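Bathroom exhaust fan runs on after I switch it off, normal?
Posted 19th February in Home Electrical, Triltville Neighbors Board

Hi all, we moved into our place last April and the hall bathroom has a Basness exhaust fan in the ceiling, a fairly new one by the look of it. When I flip the switch off, the light goes out but the fan keeps going for around 10 minutes. Sometimes it seems longer! The other bathroom fan stops dead the second you hit the switch. I don't mind the noise so much, but I'm paying to heat this house and it feels like I'm blowing warm air out through the roof all winter. Is something stuck, or is it meant to do that? And can I change it without calling somebody out? I'm okay with a screwdriver but I don't love wires.
Karim Matar

twal_street_mom
Ours does that too. Drives my husband nuts. I just leave it.

Dido
Sounds like a run-on timer to me, and a lot of newer fans have one. The idea is that the steam keeps hanging around after you've left the room, so the fan stays on a while to clear it. Mine has a little dial under the cover (you pull the grille down and squeeze the 2 spring wires to get it off) and turning it toward the minus sign made it shorter. I went down to six minutes and the mirror still clears fine. Please shut off the breaker first, not only the wall switch, because a timer fan has a live wire going to it the whole time. If you don't see a dial, look at the wall switch, the delay might be built in there instead. Oh, and wash the grille while it's down, mine was gray with fluff and the fan got a lot quieter afterward.

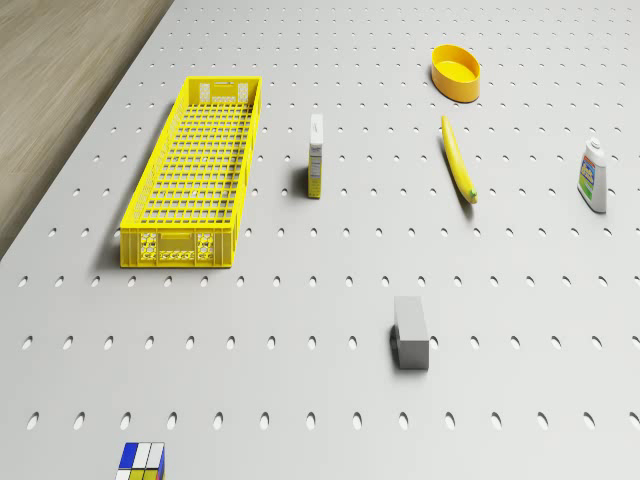
Karim wrote back that evening that he'd found the dial, tucked beside the motor and painted over on one side, and that he'd set it about halfway for now. He still wants to know whether a humidity sensor switch would be worth the money, so if anyone has put one in, go ahead and add your two cents.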